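Monday, May 18, 2026

Moving from one-to-ones to walking meetings, and partly back again

I took over the support team at Ferrand in February. There were 19 people on it and I had managed four before that, so most of what I knew about running a team was out of date within a week.

The first thing I inherited was a calendar full of one-to-ones. My predecessor held them every fortnight, half an hour each, in the small room by the lifts. I kept the pattern because changing it straight away seemed rude. By the third week I noticed that I was hearing the same things from everybody: workload fine, holiday booked, nothing to raise. Then I would go back to my desk and find out from a ticket that two people had fallen out over the rota.

I asked Capucine Gaillard about it. She ran the Metinby office for years and was my manager when I started at Turkus. She asked who wrote the agenda. I did. She asked who talked first. I did that too. She said I was holding a status meeting and calling it something else.

So I changed two things. The other person now sends me one line the day before, saying what they want to talk about. It can be anything, and if they don't send it we still meet. And I stopped opening with a question about work in progress, because I can read that on the board.

The walking part came from someone on the team who said she hated sitting face to face across a small table. We tried going round the outside of the building instead. It is nearly 400 paces from the front door to the back gate, and three laps fills the half hour if you don't hurry. People said more. I think it is easier to bring up something awkward when you are both looking at the path.

It didn't suit everyone. One man has a bad knee and hadn't liked to say so. Another wanted to show me things on a screen, and you can't do that on a path in the rain. I had announced the walks to the whole team as the new way of doing things, which was a mistake. I should have asked each of them first. Now they choose, and it has settled at about half and half.

Notes were the other problem. I used to type while people spoke, and I have been told it looked as though I was answering email. On a walk I can't write at all, so I sit down for five minutes afterwards and put down only what I promised to do. I send that to the person the same day. If I have got it wrong they tell me, and it does get corrected quite often.

I have also moved the meetings to every three weeks. I expected complaints and had none. The Wollville team leads do theirs monthly and say that is too long, because small matters go stale and then come out all at once. 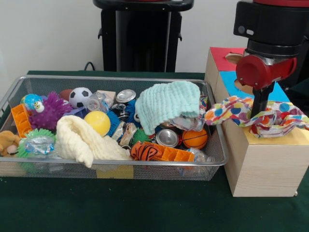 What I still haven't worked out is what to do with the people who never send the line. There are three of them. They turn up, they are pleasant, and we talk about the weekend. Capucine says to leave it alone until the summer and keep the slot in the diary, so that is what I am doing.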